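Search this book Go

Chapter 2
When the Folding Table Changes Hands

Think of a shirt and how many small choices it takes to fold one! At Fillatix, a laundry handling 1,000 garments a day, that work is now shared with robots.

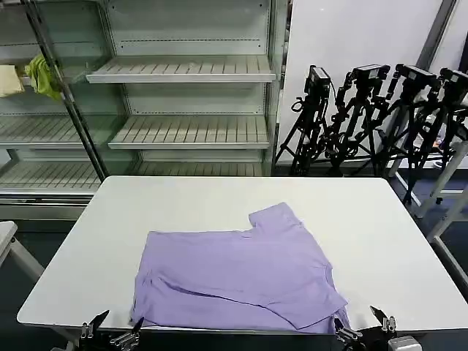
Thiele wondered aloud whether the old skill would simply vanish. It's a fair worry, and a fascinating one, as the staff now spend their shifts 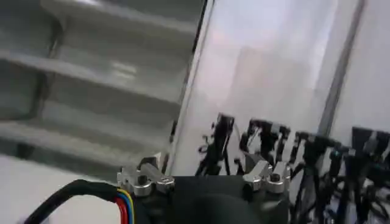 teaching, checking and putting right, jobs that call on everything their hands already know. Pay, pace and pride all come into it.

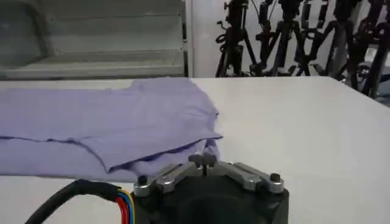

Fig. 2.1 Gripper and folded lavender garment on a white table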